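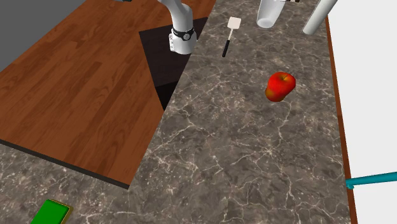 Arne Stüber thinks I should quit fiddling with the sim and go bolt the real arm to something. Fair. But the pedestal isn't finished and it's raining, so you're all getting a thread about the kitchen instead.

For anyone new: Dronlow is the arm project. White arm, secondhand, lives at the Odach workshop on the back bench next to the bandsaw. The goal is for it to tidy a counter. Not cook, not chop, please stop sending me knife videos. Tidy.

I started building the virtual kitchen in August, thinking it'd take a weekend (ha). The arm part was easy. The counter took forever!

My first counter was flat gray and everything worked great on it. The detector found every item, every time, and I was so pleased with myself. Then I tried it on photos of my sister's kitchen, which has one of those busy stone tops, and it decided there were nine spoons. There were no spoons.

So now the sim gets the ugliest marble I could make. Cream veins all over the place, and those starburst bits where they meet. The detector LOVES a starburst. It was very sure for a while that one of them was a fried egg.

Adel Saber asked why the arm is standing on its own dark pedestal and not on the counter. Because that's how the real one will be! The benches at Odach wobble if you so much as lean on them, so it's getting its own stand, and I want the sim base in the same spot relative to the work surface.

The stand, since people keep asking: welded steel box tube, plywood top, black paint. The sim one is much better looking. The real one currently has one leg shorter than the others and a folded beer mat under it.

Okay, objects. Right now I'm testing with a fruit, a spatula and a see-through cup, plus whatever else the random placer tosses in. The fruit is the easy one. It's red, it's shiny, a toddler could segment it.

The spatula is a pain. The handle's fine, nice and black. But the head is pale cream and the counter has cream veins, so from some angles the detector just sees a floating handle. It then plans a grasp in the middle of what it thinks is the whole object, and the pinch point ends up way too far down the handle.

I fixed that by cheating a little. It now looks for the handle first and guesses where the head should be from there. Works in the sim. Ask me again when there's a real spatula with pancake batter on it.

And the cup. Oh, the cup. You can see the counter faintly through it, so the depth estimate goes mushy around the walls. I ran 2000 random layouts overnight with cups in all of them, and went to bed feeling very professional.

Woke up to 169 failures where the planned grasp went straight through a cup wall. I watched every one of those with coffee. Some were hilarious. In one the fingers closed on thin air next to the cup and the arm carried nothing, very carefully, all the way to the drop-off spot.

Most of the bad ones had the cup far over by the edge of the counter, so it might be a reach problem as much as a seeing problem. Adel reckons it's all reach. I think it's a bit of both. We have a bet on, loser sweeps the shop on Saturday.

(If it's reach, the fix is to raise the pedestal, and I've ALREADY CUT THE TUBE. So you can see why I'm rooting for mushy depth.)

Someone asked about the floor. Yes, I put in a wood floor with planks and grain, and no, the arm doesn't need one. It does show up in the camera view though, and brown planks next to brownish stone is a good mean test for finding where the counter stops. Also I like how it looks. It's my kitchen!

A few of you wanted to know what this runs on. An old desktop with a graphics card I got from a guy clearing out his garage. The fan sounds like a leaf blower. I put it in the closet and now the closet is the warmest room in the apartment and the cat has moved in.

Motor news! The replacement servo for the gripper finally came from Ashour. 58 bucks with shipping, which hurt, but the old one had a stripped gear and made a noise like a coffee grinder whenever it closed past halfway.

It has a different horn than the old one, naturally. So I'm printing an adapter. The first print was too tight, the second one cracked when I ran the screw in, and the third is on the bed right now. I switched to thicker walls and slowed everything down.

Arne again, by message: have I measured how far the real arm sags when it's stretched out? I have not. The sim arm doesn't sag at all because I told it not to. I'm going to hang a bag of rice off the wrist tomorrow and put a ruler next to it, and I suspect I won't enjoy the number.

To-do before the arm goes on the stand: fix the short leg, drill the top plate, run the cable for the stop button somewhere I can slap it without reaching past the arm. That last one comes first, really. The folks from the Drurkurton makerspace gave me a long look when I told them it was still on the bench in its bag.

Swapped the lighting in the sim while typing all this, by the way. Window light from the left this time. The cup's worse and the spatula's better, so go figure. Running another batch tonight with the cup kept closer in, to settle this bet.

Print's done. Adapter fits! Slightly crooked, but it fits, and I'm going to go put a screw in it before I lose my nerve.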